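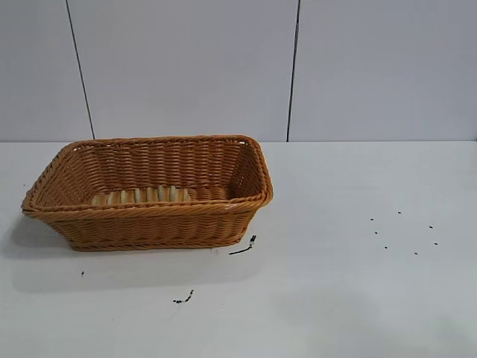

Woven Baskets as Open Storage in a Shared Student Kitchen
Project report, Household Product Studies
Author: Oldřich Havlíček
Submitted Aug 17, 2019

1. Background

The shared kitchen at Girkidport hall has open shelves and no drawers. Small goods such as tea, spice packets, bread rolls and dish cloths were kept directly on the shelf boards. The aim of the project was to choose one type of basket for these shelves, check that it carries the loads found in the kitchen, and write down how it should be cleaned. Cost was considered only at the selection stage.

2. Basket types considered

Three types were obtained in February: a wire basket from Flemer, a molded plastic bin from Preteck, and a rectangular basket in synthetic rattan from Norðdahl. All three fit the shelf depth when placed with the long side parallel to the shelf edge.

The wire basket was rejected first. Spice packets slid through the bottom and the wire left marks on soft bread. The plastic bin held everything but had no openings, and damp cloths stored in it still smelled after a night. The rattan basket was taken forward.

3. Construction of the selected basket

The body is woven in tight horizontal rows from twisted, rope-like strands, tan to honey orange in color. The rim is a thick braided band that runs around the whole opening, with rounded corners, and is slightly higher at one end than at the other. A second braided band near the base acts as a foot. The sides slope outward, so the floor of the basket is smaller than the opening. This matters for packing: a box that fits at the rim may not reach the bottom.

There are small gaps between the strands of the back wall, and light comes through them. The gaps allow air movement but also let crumbs out. Pale stripes are visible low down inside, near the middle of the floor. In the drawings for this report they are labeled "floor slats," although slats and openings in the weave are hard to tell apart at that point.

4. Load test

The basket was filled with bags of dry rice and left on a shelf for 9 days. The length and width of the opening were measured with a steel rule before loading and again after unloading. No change could be read on the rule. The basket was then lifted by the rim at both short ends, six times, with the full load inside. The rim bent outward during each lift and returned. No strand came loose.

The test does not cover lifting by one end only. Residents do this often, and it should be included if the work is continued.

5. Use trial

The basket was placed on the middle shelf and residents were asked to keep bread and rolls in it. A cotton cloth was laid in the bottom after the first day to catch crumbs. The cloth had to be folded twice to lie flat, again due to the sloping sides.

Residents were asked to write comments on a sheet taped to the shelf. Most comments concerned position: the middle shelf is at elbow height and the contents can be seen from above. One resident asked for a lid. Another wanted the basket moved away from the toaster, and this was done.

6. Cleaning

Debris collects in two places, the joint between wall and floor and the underside of the foot band. Shaking the basket upside down removes loose crumbs but not short fibers caught in the twist of the strands. The following procedure gave the best result:

Empty the basket and take out the cloth.
Turn it over and tap the base with an open hand.
Brush along the rows, then across them, with a dry vegetable brush.
Wipe with a damp cloth and a little dish soap.
Stand it on one short end until dry.

A white tabletop is recommended as the work surface for this. Dark bits show up well on it, even single specks, and it is easy to judge whether another round of brushing is needed. Wipe the table before putting the basket back on the shelf.

7. Result

The synthetic rattan basket is suitable for bread, tea and folded cloths. It is not suitable for loose spices or for anything sold in a tall square box. Two more of the same type have been requested for the lower shelf. The wire basket was kept for onions.

8. Open points

Lifting by one end, as noted in section 4.
Effect of dish soap on the color of the strands over a full school year.
Labels. Paper tags tied to the rim came off, and adhesive labels do not hold on the weave.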